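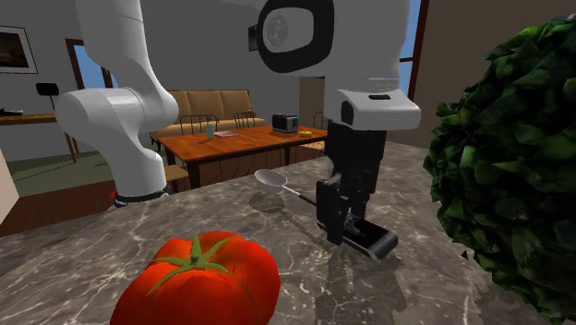

Simulated kitchen cell in Serkari, with the arm's gripper above a ladle on the marble counter.

The Pallau counter cell is a simulated robot workstation used to rehearse the handling of kitchen utensils. It consists of one white arm with a black gripper, mounted behind a gray marble countertop in a furnished room. The cell runs in the Serkari simulator and was first assembled by Idrisa Mollel and Seon-mi Hwang at Stumura.

Setup

The base of the arm is fixed in the scene file and is not moved between runs. Objects are loaded after the arm has reached its home pose. Loading them earlier can leave a utensil overlapping a finger, and the solver then throws it off the counter. The ladle is stored as a single rigid body with separate friction values for the bowl and the handle. Produce and foliage are kept as static props in most versions.

A standard session has 200 runs. The ladle is turned to a new angle at the start of each one, and the gripper closes on the handle from above.

Maintenance

Upkeep consists mainly of checking the collision shapes of the fingers. These are simplified blocks, and they must be rebuilt whenever the gripper model is changed. Lilian Okoth wrote the check now in use, which closes the empty gripper four times and compares the finger gap with the stored value. A difference of more than 3 mm stops the session.

Known faults

Version Nicholas, released in October, had a wrist offset with the wrong sign. Kerubo Swai traced the fault after 2,490 runs had been logged, and those runs were withdrawn. Later versions read the offset from the arm file directly.

See also: Gripper calibration; Collision mesh; Home pose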